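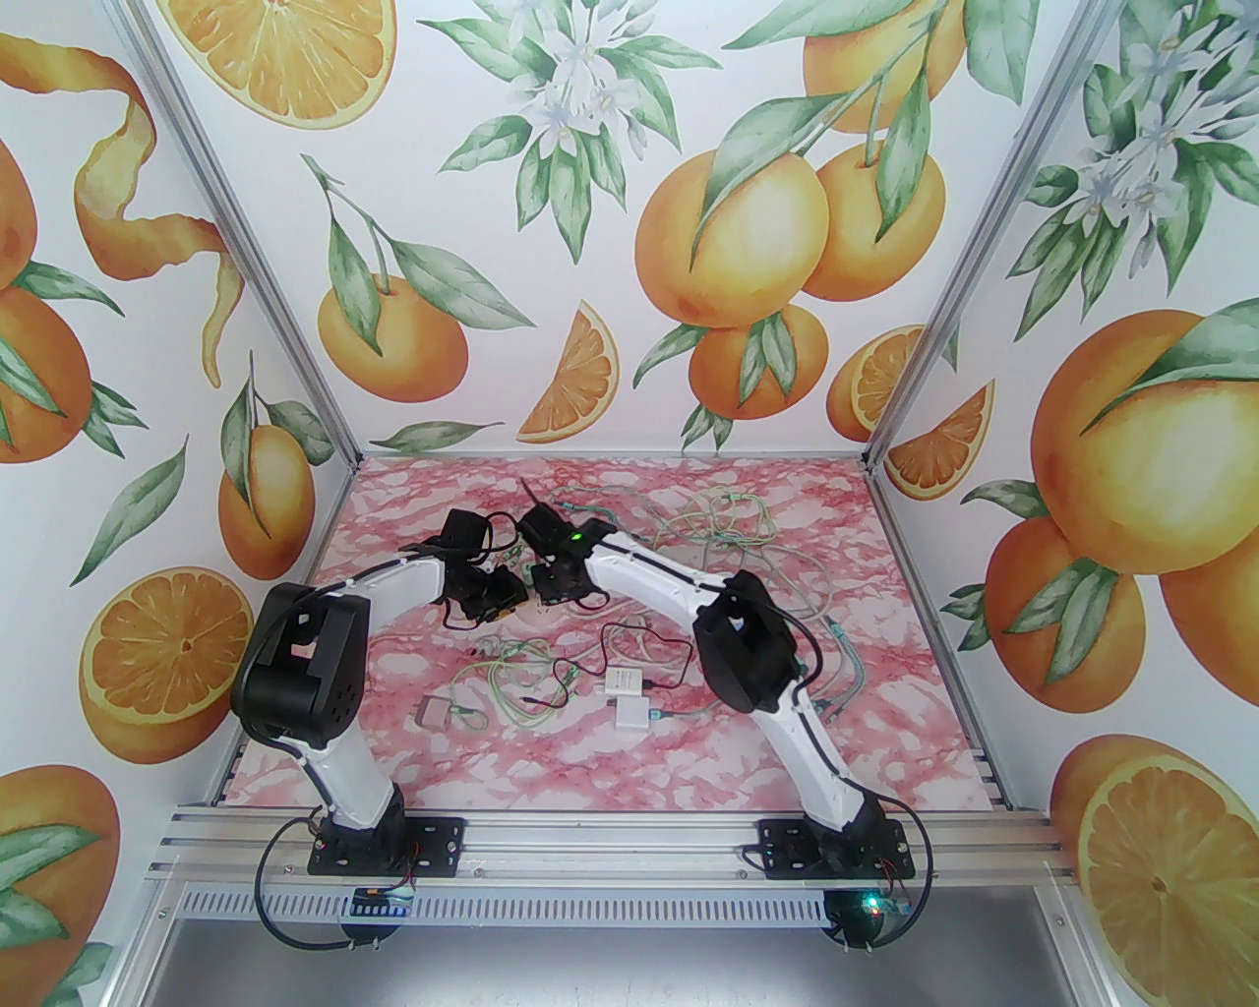 Pale green and yellow cables on the pink marble-patterned panel, with a second tangle of green, black and red wires in front.

The Cable Cupboard: Sorting, Storing and Keeping It That Way

27 September 2025
By a second-year student, Interior and Object Studies, Hernville
5 min read

When we were asked to pick a storage problem we knew well, most of my class went for wardrobes or pantries, and I very nearly did the pantry at my share house (it deserves a report of its own!). What I kept coming back to, though, was the cable cupboard at the end of the hall in the Yoon building. Anyone who has studied there will know it. You open the door looking for one lead and you come away with an armful, and by the time you've got yours free you've usually made things worse for the next person.

The building dates from 1906 and the cupboard feels as though it does too. It is deep and narrow, with a single high shelf and a row of coat hooks that somebody long ago decided would do for wires. They don't do for wires. Anything hung on a hook slides down onto whatever is hung beneath it, and the ends find each other.

What I wanted to find out

My question was a fairly modest one: could a shared cupboard stay in order through a normal teaching term, with no one in charge of it, if the putting away was made easier than the dumping? I gave myself 13 weeks, starting in May, and a budget small enough that I had to think hard about every tub.

Emptying it out

The first job was to take everything out and lay it somewhere I could see it. I learned quickly that the surface matters more than I'd have guessed. On the grey carpet in the hall the black leads all but vanished. A pale, smooth surface was far kinder. The pink marble pattern looks a bit fancy for the job, but green and red wires stand out on it beautifully, and even the yellowy ones are easy enough to follow with your eye. I'm very fond of the orange-and-blossom wallpaper.

I counted 261 leads and loose wires all up. I sorted first by thickness and only afterwards by colour, having tried it the other way around and found that thin hook-up wire wraps itself about anything heavier if you leave the two together for even a minute.

On untangling

I read a fair bit about knots before starting and most of it was no help at all. What did help was patience and a cup of tea. Pulling on an end tightens the middle. It's much better to loosen the whole bundle outwards from the centre, like teasing wool, until you can see daylight through it, then pick the end with the shortest way out. My worst bundle took an entire afternoon. I enjoyed it more than I expected to, although I wouldn't say my back did.

The storage itself

I sketched three arrangements and built the cheapest. The hooks came down and were replaced by a Rukholm rack with 13 shallow tubs, each wide enough for a coil laid flat. Coils get a fabric tie and a Keltik tag with the length written in big letters on both sides, so that it reads whichever way it lands. I left two tubs without a category. My tutor group thought this was a cop-out, but people do turn up with odd things and they need to put them somewhere.

Grouping by colour looked gorgeous on the first day and was no use to anyone, as people come looking for a length or a plug. I regrouped by plug at the end of the second week and didn't touch it again.

How it went

The long leads stayed coiled very nicely right through to the end of term. The short thin wires did not. People wouldn't put a tie on something no longer than their forearm, and fair enough, neither would I. By the middle of term that tub was one springy ball, and I ended up swapping it for a strip of cork with slots cut along the edge, which you just press the wire into. It was the best-liked part of the whole project and I'd only made it out of annoyance.

If I did it again

I'd put the tubs lower, widen the labels, and ask the people who use the cupboard before drawing anything. I'd also make a second cork strip, as the first was full within days. The offcuts are in my locker and I'm hoping to get to it over the break.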